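I've been using the Rekton painter's tape since November, and I'm still not sure why it costs what it does. The regular blue stuff from the hardware store in Votville is about half the price, and until this fall I never had a serious complaint about it.

The label promises clean removal for 20 days. On flat wall paint, fine. I masked the whole hallway, got called away to other things, and pulled it off more than two weeks later without losing any paint. On the semi-gloss trim it was a different story - two spots left a gummy line that took rubbing alcohol and a fair amount of swearing. Maybe that door frame gets too much afternoon sun. The label doesn't say anything about sun.

It tears straight, I'll give it that. The cheap roll has a habit of splitting down its length and leaving you picking at the edge with a fingernail. Rekton did that to me once in 4 rolls.
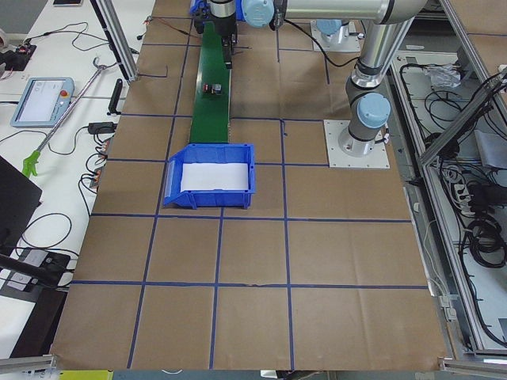
Paper is where I'd save my money. For marking off areas on craft paper, wrapping a parcel, labeling freezer bags, anything like that, the cheap tape holds just as well. Zorica Dumitrescu told me the Rekton lifts off kraft paper without tearing it. I tried it at my kitchen table and it took the top layer of brown fuzz with it, same as the other brand. She may press more lightly than I do.

The "sharp line" claim is the one I was most doubtful about, and I was half right. Over smooth drywall the edge came out very crisp. Over orange-peel texture the paint bled under it in the usual places, even after I ran a putty knife along it. If your walls are textured, you'll still be touching up with a small brush.

I'd buy one roll for the visible edges in a living room and use the cheap kind for everything else. The 4-pack only makes sense if you're doing a whole house. Three stars.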